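Week 6: Teaching by hand and by remote

Read this before Saturday's lab. It replaces the slides from last year, which were too kind to the subject.

There are two ways we will show a robot a task. In the first you hold the arm and push it through the motion while it records its own joint angles. In the second you drive it from somewhere else, with a handheld controller or a matching set of arms, and it records what you told it to do along with what it did. Those last two are different things, and a lot of papers are vague about which one they trained on. Ask.

Hand guiding feels natural, and that is part of the trouble. Your hands are in the camera view. You also feel the object through the arm, so you correct for things the robot will never sense when it runs alone. Remote control takes your hands away and most of your sense of touch with them. People go slower, stop to think, and hover. All that hovering goes into the data, and a model trained on it will hover too.

Two arms make it worse. Most of the demonstrations people like to show have the arms working well apart, and then the talk is called "bimanual." I would call that two single-arm tasks sharing a table. The hard part starts when the grippers get near each other.
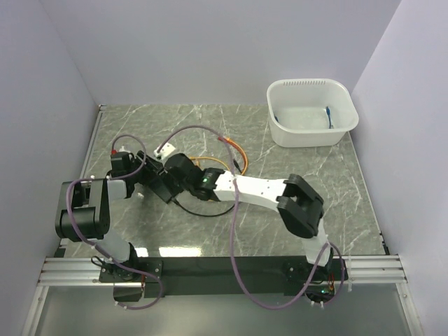
Fig. 1. Two arms on one rail, grippers meeting near the middle of the table. Basket at upper right.

Look at Fig. 1 and try to say whether the grippers are touching. From one view I can't. Neither can a policy that gets only this view, whatever the loss curve says. Note also the loops of cable over both arms. A cable that hangs differently next week changes the picture and may tug on a joint, and I have yet to see a paper report on it.

About numbers. The Dustura set lists 3,615 demonstrations. Viola Bassi went through it in July and kept 405 after dropping repeats and runs with no clear end. She may have been too strict. Still, when you read a count, find out who decided what counted.

For the lab, work in pairs, one driving and one writing. Log every attempt, including the ones you would like to forget. Decide what success means before you start and don't change it at 4 p.m.

Reading: Messina's notes on hand guiding, sections 2 and 4. Skip the section on "intuitive" interfaces unless you want something to argue with.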